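3.2. Superficies interiores y percepción del mantenimiento

Los trabajos sobre conservación de edificios de uso cotidiano suelen ocuparse de la estructura y de la cubierta, y dejan los acabados interiores para un apartado menor. En el inventario de Pedgate, cuya primera campaña data de 1798, los revocos y las pinturas figuran solo cuando generaban un gasto. El criterio se mantuvo en las revisiones posteriores, de modo que apenas hay datos sobre el brillo, el color o la limpieza de los paramentos. Para este estudio se recogieron 400 cuestionarios entre usuarios de edificios de oficinas y talleres de Dralow, repartidos en mayo y devueltos en su mayoría por correo interno. El cuestionario pedía valorar el estado general del local antes de preguntar por elementos concretos, con el fin de no orientar la primera respuesta. Los acabados blancos brillantes recibieron un apartado propio.

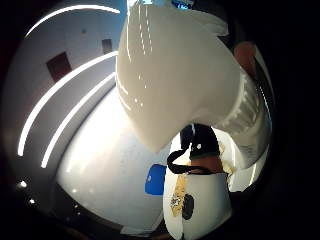

3.3. Manchas y juicio sobre el conjunto

Los encuestados tienden a juzgar un local por su peor superficie visible. Una mancha en el techo pesa más en la valoración que el desgaste del suelo, aunque este ocupe un área mayor y su reparación resulte más cara. Mogensen había descrito ya el efecto en viviendas de alquiler, con una muestra reducida y sin separar las manchas antiguas de las activas. En nuestros cuestionarios esa distinción tampoco aparece: quien responde no sabe si la filtración continúa, y contesta por el color y la extensión. La figura 2 corresponde a un techo claro con una mancha amarillenta de bordes irregulares, del tipo que obtuvo las puntuaciones más bajas.

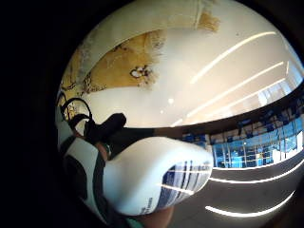
Figura 2. Mancha en techo de acabado brillante.

Según Hendrik Msimang, la comparación entre techo y suelo está mal planteada, pues el usuario acepta que el suelo se gaste y lee cualquier marca en el techo como señal de abandono. Propone comparar techos con paredes altas, que nadie pisa ni roza. La objeción es razonable y se ha tenido en cuenta en la tabla 4, donde el suelo se presenta aparte. Con ese cambio la diferencia se reduce, si bien conserva el mismo signo en los dos tipos de edificio.

Queda por resolver el papel de la luz. Las superficies brillantes devuelven reflejos alargados que algunos encuestados interpretaron como suciedad o como defectos de aplicación. El protocolo Sorrentino recomienda repetir la observación a otra hora; en Willico se hizo por la tarde, con las lámparas encendidas, y las respuestas variaron poco. 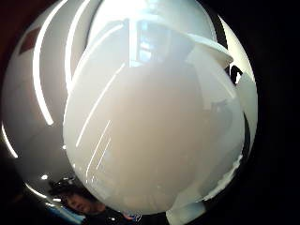 3.4. Limitaciones

La muestra no incluye edificios desocupados. Tampoco se registró la antigüedad de cada usuario en el local, dato que habría permitido estimar la habituación.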